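Teaching Your Club's Arm to Pick Up Cloth: A Starter Walkthrough

November
By the Brevville Robotics Club build team

So your club has an arm that can stack blocks, and now somebody wants it to fold a towel. Wonderful! We were in that spot last fall, and we'd love to save you a few of the afternoons we spent scratching our heads. 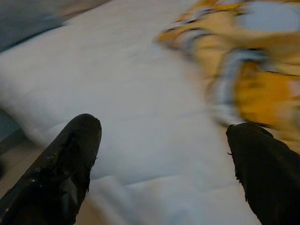 Cloth is a different animal from blocks. A block stays the shape it was when you left it, and a towel changes shape the moment you breathe on it, so most of what we have to share is about slowing down and keeping the first jobs small. Our first job was simply "pinch a corner and lift." We called the project Pledero (it was the only name all of us could live with), and the lift alone kept us busy for weeks.

Start with the fingers. Bare plastic slides right off cotton, so give the tips a soft, grippy covering, and check it before every session. Coverings get scuffed, they pick up lint, and sooner or later the edges begin to lift. Wipe them with a damp rag, let them dry, and keep spare pads cut and ready in a little bag. We went through more pads than we ever thought we would!

Next, set up your table. Lay one plain piece of cloth flat and practice with that until the whole team is comfortable. After that, bring in a second piece with a loud print, so the software has two things it can tell apart. Pick colors that are far from each other. Our early tries with white on cream were a mess, and I wouldn't wish them on anyone.

Now for the recording, where the snacks come in handy. One person drives the arm by hand while another watches the screen and calls out when the cloth slips. Go slower than feels natural. If the wrist camera is moving quickly in a dim room, you'll get smeary pictures, and it's worth dragging a desk lamp over before you do anything fancier. Swap drivers every 12 tries or so. Tired hands get jerky, and the arm will happily learn your jerkiness.

How many tries do you need? We set ourselves a goal of 2,000, felt very grown-up about it, and ended the season with 2,644. Then we sat down with a big bowl of popcorn and went through them all, and threw out 289 where the driver had bumped the table or the fingers had closed on air. Do your sorting as you go if you can stand it, a little at the end of each meeting. Ours was one very long evening.

When you're ready for a test run, put the cloth down a bit crooked, since that's how it will be at a meet. At the Gomon Open the judges drop it on the table themselves, and a crumpled heap is fair game. Keep one hand near the stop button, let the arm finish its move before you reach in, and write down what happened even when it's embarrassing.

If your lifts are going well, try the Hyvönen fold next: corner to corner, pause, smooth, and corner to corner again. We're still working on the smoothing part.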